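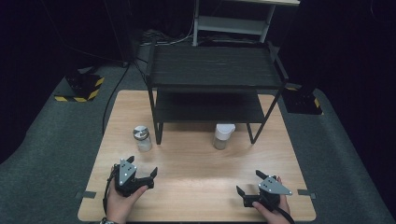 Morkurero Hand Gripper Pair – demonstration at our Rostden hall

The Morkurero is a pair of hand-held grippers for recording manual work. The operator takes one gripper in each hand and does the task at the table, and the movement of both hands is stored for later training of a robot arm. On top of each gripper sits a gray triangular plate with small white markers. The two jaw fingers are black and open wide enough for common household jars.

At the open day in July our visitors could try the pair themselves. The task was simple: jars with screw lid or plastic cap, a black two-tier shelf, one table. Nadja Wallner explained the grip and Benedikt Leitner looked after the recording computer. Most guests needed a few minutes until they stopped to turn the wrist too much. After this the work went quite fluently.

One question came many times, if glass is not too slippery. We recommend to close the fingers slowly and to take the jar below the lid. For heavier glass please order the soft finger pads, they are not part of the basic set.

Technical data
Weight of one gripper: 448 g
Recording rate: 60 Hz
Connection: cable, one per gripper
Recommended table: light, not shiny surface

Included in delivery
Left and right gripper with marker plates
Two hand straps
Cable set
Printed manual (English, German)

Price
2250 euros per pair, without tax. Rental is possible from 13 days – please ask for the conditions.

Visit us
Demonstrations are held in the hall of Ciklow in Rostden, for groups and for single persons. Konrad Trummer makes the appointments, usually in the afternoon. If you want to try your own objects, please bring them with you and tell us the size before. Technical questions go to Hooman Rezaei, also by phone.

Spare parts and finger pads: see Accessories.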